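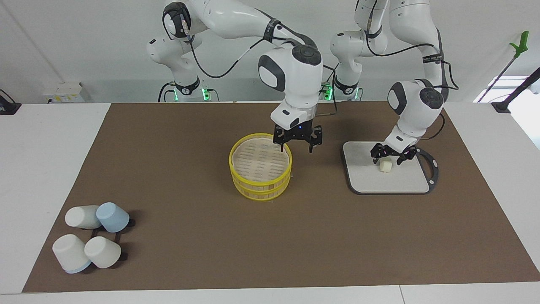
Cell 2, steamer loading task: left gripper on the white cube at the cutting board, right gripper open over the steamer rim.

SOFTWARE SAFETY CHECKLIST, TWO-ARM TABLETOP CELL
Site: Tallcombe
Month: August
Software under review: Larau planner, Endeck arm controller, Doležal vision node
Checked by: Vlasta Paulík
Present for the cell team: Bořivoj Brabec, Eduard Lukáč
Result codes: P pass, F fail, C pass with conditions, N not shown

A note on how I fill these in. "It has never done that" is not a result. If I was told something works and did not see it work, it gets an N.

SECTION A. CONTROL

A1. Stop button halts both arms from any state.
P. Pressed during approach, during grasp and during transfer. Both arms stopped each time.

A2. Stop in software behaves the same as the stop button.
F. The on-screen stop halts the arm that is executing and lets the other finish its current segment. Lukáč calls this intended. It may be, but the button says STOP ALL.

A3. Controller rejects commands above the speed limit.
C. Limit is set to 300 mm/s at the tool and it held. The limit lives in a config file that anyone with a login can edit, and the change is not logged. Lock the file or log the edit.

A4. Lost connection to the planner leads to a controlled stop.
P. Pulled the network cable at 10:40, twice. Fine both times. I would like to see it done with a slow link as well as a dead one.

A5. Indicator lights match the controller state.
C. Green rings on both bases when enabled. The color comes from the controller, so green tells you the controller thinks it is healthy. The operator sheet reads as if green means safe to reach in. Rewrite that line.

SECTION B. PERCEPTION

B1. Object poses carry a timestamp and old ones are thrown out.
F. Timestamps are there. The age check is commented out in the branch running on the cell. Brabec says it was dropping too many frames. Then fix the frame rate.

B2. Small pale objects are found reliably on pale surfaces.
N. The cell team reports 445 detections in a row of the white cube on the off-white board. I asked for the log and got a spreadsheet with the misses already removed. Rerun with me in the room, and run it again with the window light changed.

B3. Steamer rim height is measured each cycle.
F. It is a constant. The code assumes two tiers. Take one tier off, or add one, and the right arm works from a wrong number. For a vision-guided task I find this hard to accept.

B4. Items outside the task are in the collision model.
C. The cup rack at the corner of the mat is modeled as one box, measured with the cups upright. The cups in it are lying or tilted on their sides. Remeasure, or let the vision node build the box.

B5. Behavior when an object is partly hidden by a gripper.
N. Lukáč says the tracker holds the last pose. For how long? He will get back to me.

SECTION C. PLANNING

C1. Arm-to-arm collision check runs on the full path.
C. It runs on waypoints spaced 18 mm apart at the tool. The elbows travel farther than that between waypoints in some poses. Halve the spacing near the shared zone over the steamer and show me the planning time afterward.

C2. Cables included in the arm model.
F. They are not. Black cables run along the outside of the arms, and the planner has no idea they exist. The padding on the links is said to cover them. I saw no measurement behind the padding.

C3. Only one arm at a time may enter the steamer zone.
P. The lock works and releases after a fault. Best piece of code in the cell.

C4. Planner gives up cleanly when no path exists.
C. It gives up. The message is "error 3399," which Brabec had to look up in the source. Put words in it.

SECTION D. TOOLING AND RECORDS

D1. Running software can be traced to a commit.
F. Local edits on the cell computer, see B1.

D2. Simulator results match the cell.
N. Presented as a reason to skip B2 and B5. The simulated cube does not stick, squash or slip. Real food might do all three. Not accepted as evidence.

D3. Gripper force setting recorded with each run.
P.

D4. Previous findings closed.
C. Rostislav Kováčik's list from the last check is marked closed throughout. I retested two items at random and one, the on-screen stop, is still open as A2. Please stop closing items on the strength of a merged pull request.

DECISION
Attended running only, one person at the stop button, until A2, B1, B3 and C2 are fixed and retested. No unattended cycles. Alžběta Hrnčiar has asked whether the demo can go ahead. It can, with somebody at the button and the two-tier steamer left as it is.

Cell team reply (E. Lukáč): A2 and B1 accepted. We disagree on C2, padding is generous.
Checker: Send me the measurement.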